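About Lubis

Lubis is a small cooking school above a tire shop in Mosten. We teach grown adults to make dinner, which sounds like a modest goal until you meet the adults.

Sabine Dreßler started it after eleven years of running a hotel kitchen, where she was paid to shout. She now works with people who pay her, so the shouting has been moved to the bread course, where it helps. Vasilis Nikolaidis joined the following September to teach fish and sauces. He had only come in to complain about the parking.

Our classes are plain. You will learn to hold a knife, salt water, roast a chicken and make a soup out of whatever is left of the chicken. We don't do foam. We did foam once, for a bachelorette party from Honditz, and the bride asked if it was a leak.

The beginner course runs six evenings and costs $486, aprons and groceries included. The weekend course is $683 and comes with lunch, which you will have made, so manage your expectations. Groups stay small because the room is small. We would love to tell you there was a theory behind it.

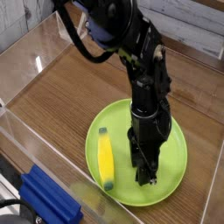 You eat what you cook, sitting down, with the radio on. Second helpings are allowed from week three, when they start to be wanted.

People ask if we give certificates. We do, on nice paper, and they qualify you for nothing. One former student framed his and hung it over the microwave.

If you can't make a class, call the day before and we'll move you to another one. If you call from the parking lot, we can see you from the window. The entrance is up the back stairs, past the tires. Ring twice, the bell is shy.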